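What I learned from flying a small drone in the wind

I bought my first drone in spring, after two years of only reading about them. It is a small one from Brelidau, light enough to carry in a jacket pocket. I wanted to write down what happened with it in August, when I went to the coast with my cousin Felista Mushi and tried to take video above the cliffs.

Before this trip I had flown only in the park behind my street. The trees there stop most of the wind, and I believed that I was already a good pilot. On the coast I understood in the first minute that I was not. The drone went up well, stayed in its place, and then at a height of 84 meters it started to lean to one side like a person who walks against a storm. On the ground we felt almost nothing. Felista's hat did not even move.

I knew from the manual that wind is stronger higher up, but I had not really thought about what this means for the battery. The drone must tilt and push all the time only to stay where it is. When I flew away from us, the wind was behind it and everything looked easy. The number for the battery went down slowly, and I was happy. Then I turned it around. Coming home against the wind took more than three times as long as going out, and the controller began to beep when the drone was still over the water.

I did one thing right by luck. I brought it lower. Near the height of the cliff edge the wind was weaker, and the drone began to move toward us again at a normal speed. It landed in the grass with very little charge. My hands were shaking so much that Felista had to pick it up. 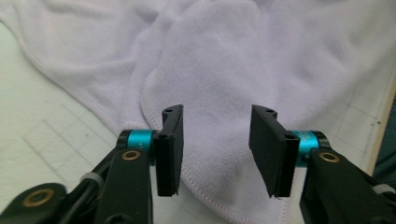 The lavender towel on the table.

After we came home I asked in the forum where I usually only read. A man named Sreekumar Chacko answered me with a long and kind message. His advice was to start every flight against the wind, so that the way back is the easy part. It sounds very simple, and I felt a little foolish that I did not think of it alone. He also told me to look at the angle of the drone when it hovers. If it leans a lot while it is standing still, then it has not much power left for moving forward, and it is better to come down.

Another member, Chia-hao Wei, disagreed with him about the battery. Sreekumar turns back at half. Chia-hao said half is too late near the sea, and he turns back much earlier if there are small white waves on the water. I have followed Chia-hao's rule until now. My flights became short, but I sleep better.

I also changed some small things. I set the return height by myself now, before each flight. On the coast it was set to 111 meters, a number I had chosen in the park because of one very tall chimney, and then I forgot it. If I had pressed the return button that day, the drone would have climbed up into the strongest wind before it came home. I still think about this sometimes when I am washing dishes.

The second thing is the landing pad. I had none, and the grass left green marks and sand in the motors. I cleaned them with a soft brush from Osei, the kind for camera lenses, and turned each propeller slowly with a finger to listen for scratching. One motor made a dry sound for a few days. Now I have a folding pad from Kuvness, orange on one side and blue on the other. It is too light and wants to fly away itself, so I put a stone on each corner. 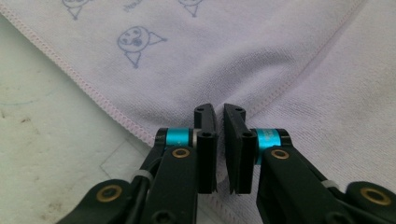 Pink stitching along the edge of the towel.

I have not solved the problem of video. Even when the drone holds its position, my recordings from the cliffs have a small trembling in them, most of all when I turn the camera to the side. Felista says she does not see it. I see it every time. Sreekumar thinks it may be a propeller with a small bend, and he recommended to change all of them together and not only one. The new set is ordered but it has not arrived yet.

We want to go back to the same place when the weather is calmer, early, maybe at six in the morning. If somebody who reads this flies near cliffs, please write me which wind speed is your limit. Mine is still only a feeling, and I would like to have a number.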